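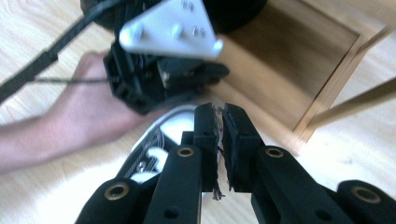
Welcome to the spring page from Akyol, our little rented house at the end of the lane, where Hinata Kuroda and I have spent most of May sorting out one room after another (and drinking a shameful amount of tea in between!). The old carpet had been down since long before us, and I had quite made up my mind that whatever lay under it would have to be painted. Then up it came, and I fell in love. Such a pale, gentle grain in the wood, and so light that the whole room seems to have woken up – I still go in of a morning just to stand on it in my socks. Hinata wanted a big rug over the lot, and we have settled on a small one by the door, bought for 29 pounds. The hallway comes next, once our knees have recovered.
Nazmiye Çınar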